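# About Plirnlow

Plirnlow writes and audits task standards for robot manipulation. Our customers build or buy machines that handle household and light commercial items, and they need a written rule for what counts as a finished task, what counts as a fault, and when the machine has to stop. We supply the rule, the test method, and the audit report. We do not build or sell hardware.

The company started with one document, the Tilley Procedure, which set out how to record a hand task so that a second lab could repeat it. It is still in use, now in revision 18. The current library holds 3,233 task sheets. Of these, 2,892 have passed review by 2 auditors working separately; the remainder are marked as drafts and may not be cited in a compliance claim.

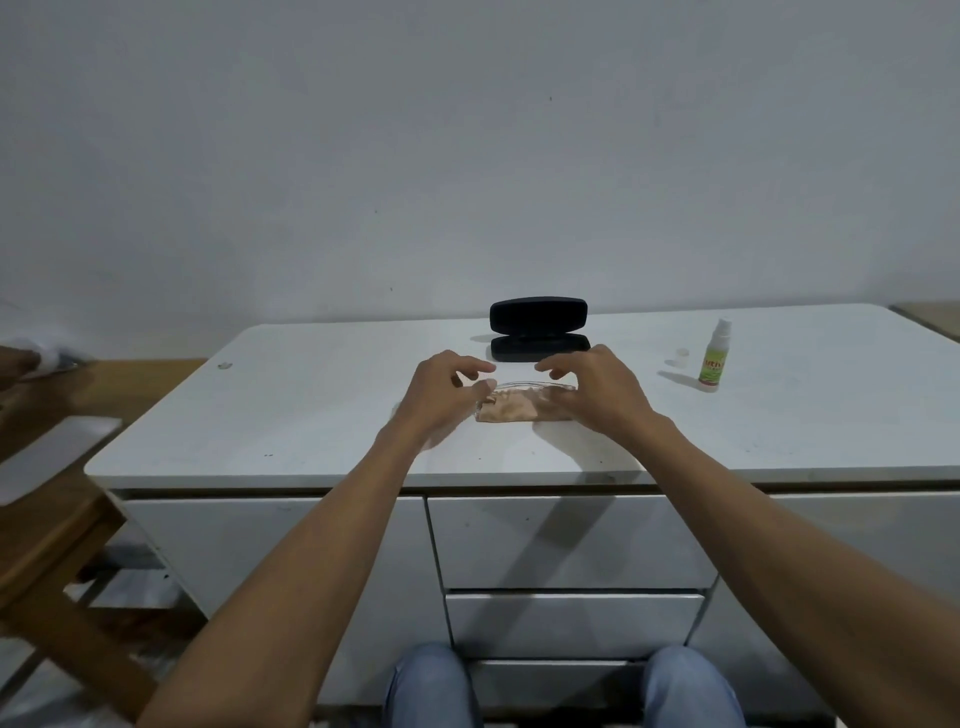
Every task sheet begins with human reference work. An operator does the task by hand, at a normal pace, and the sheet is written from the recording. Soft items get the most attention, as they have no fixed shape and most published grip rules assume one. For a flat cloth item the sheet names the permitted contact areas, normally the two ends, with one hand on each and the middle left clear. Nearby objects are listed too: an open eyeglass case directly behind the cloth and a spray bottle to the right are both entered as keep-clear items, and contact with either one is scored as a minor fault even if nothing moves. Bare forearms are our default for reference work. Sleeves hide the wrist angle, and the wrist angle is a required field.

## How a sheet is built

- **Start state.** Item, orientation, support surface, and all objects within reach.
- **Permitted contact.** Where each hand or gripper may touch, and for soft items the maximum pull.
- **Stop conditions.** Written as things a sensor or an observer can check. "Looks unsafe" is not accepted.
- **End state.** Stated with a tolerance. A sheet without a tolerance is returned to its author.

Marks, chips, and dirt on the work surface are left in place and noted. A clean bench gives clean results that fail on a customer's site.

## Audits

Site audits follow the Takeda schedule: document check first, then observed runs, then a repeat of any run that failed. Findings are graded major or minor. A major finding blocks the certificate until it is closed. Reports are issued through Gotum, our records system, and customers keep read access after the contract ends.

## Changes to the rules

Revisions are published each May. Comments on a draft can be sent by anyone, customer or not, and must cite the sheet number and clause. Withdrawn sheets stay in Gotum with the reason for withdrawal attached.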